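From: Rhiannon Mostyn
To: teleop-users
Date: Mon 22 November
Subject: Re: [teleop-users] Recording demos in the simulator, how many and how clean?

Ľubica Procházka wrote:
> We are starting on the table task in the Woltley scenes and I have
> two people driving the arm by remote control. One of them is fast
> and a bit rough, the other is slow and stops a lot. Should I keep
> both sets? Also, do you throw out the demos where the pan gets
> knocked over or ends up on its side? And is 20 per layout enough
> to get started?

Hi Ľubica,

Keep both sets, but store them in separate folders with the driver's initials in the name. We mixed ours in April and couldn't sort them out again afterward. The fast driver's demos trained fine by themselves. The slow ones needed the pauses trimmed first. I cut any stretch where the arm command doesn't change for more than 8 frames, and I leave the pauses right before the gripper closes alone.

On the pan, I would keep a demo if the driver recovers and finishes the task. I would drop it if they give up or hit reset. The handle is long and it catches on things, so your policy is going to get into those states whether you trained on them or not.

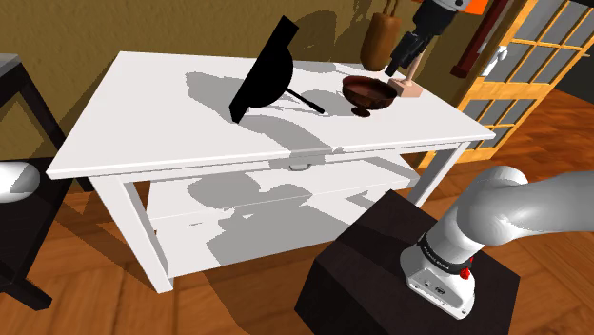 For the wooden stand, ask your drivers to come in from above with the fingers pointing down, and to slow down before they reach the post. Coming in from the side looks quicker, but in our runs the wrist got close to its limit and the arm swung around to fix it. Those swings end up in the data.

20 per layout is enough to find out if your pipeline works. It was not enough for us to get a policy worth testing. We went to 34 per layout before the grasp stopped missing, and the full Bovcombe set came to 2,986 demos after cleanup. Move the bowl between recordings too. We left ours in one spot for the first batch and the policy did badly once it was moved.

One more thing, check your gripper channel before you record a lot. The Dullero controller sends open and close as a button press and the logger wrote it one step late. I only found it by playing a demo back from the saved actions. I have a small script that shifts it and can send it if you want.

Which version of the scene files are you on? The older ones had a different friction setting for the table top.

Rhiannon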